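Lotura is recruiting a part-time Bench Finisher for its furniture repair workshop in Ledesma. The post is permanent after a probation period of 3 months and reports to Wenceslao Herrera, workshop lead.

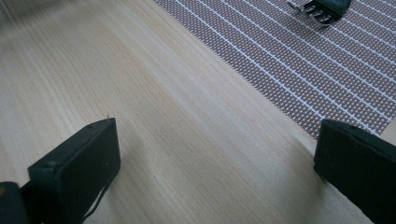
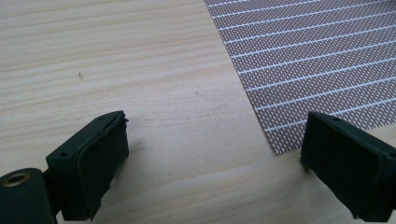

*Pale wood tabletops with visible grain.*

## Scope of the position

Lotura repairs and refinishes tables, desks and shelving for private households and for two commercial clients, Novonura and Gadinura. Most incoming work is light-colored softwood and veneered board. Typical faults are ring marks, lifted edges, worn topcoat and failed earlier repairs. Structural joinery is handled by a separate bench and is outside this position.

The Bench Finisher will:

- inspect incoming pieces and complete the intake sheet, including a test for the existing finish
- strip, scrape and sand flat surfaces by hand and by machine
- mix stains to match a reference sample under daylight lamps
- apply oil, hardwax oil and water-based lacquer
- record product, batch number, coat count and drying time for each job
- keep the spray booth filters and the dust extraction log up to date

## Requirements

- At least two years of paid work in wood finishing, or a completed trade course with a portfolio
- Ability to tell oil, shellac and lacquer finishes apart by solvent test
- Working knowledge of abrasive grades and of grain raising before water-based coats
- Normal color vision — a short screening is part of the interview
- Ability to lift 40 lb and to stand for most of a shift

Experience with veneer patching is useful. A driver's license is not required.

## Terms

The schedule is five shifts every two weeks, starting at 7:30 a.m. Overtime is voluntary and is paid at the hourly rate plus half. Respirators, gloves and work clothing are supplied. Hand scrapers and a personal sanding block are the employee's own.

## How to apply

Send a resume and photographs of five finished pieces. For each piece, state the wood species, the finish removed, the finish applied and the number of coats. Applications without this information will be returned once for completion.

Address applications to Svitlana Savchuk, Lotura, Room 405, and quote "Bench Finisher". Shortlisted candidates will be asked to complete a paid bench test of nearly three hours — one stained sample panel and one spot repair. Bench tests are scheduled for February.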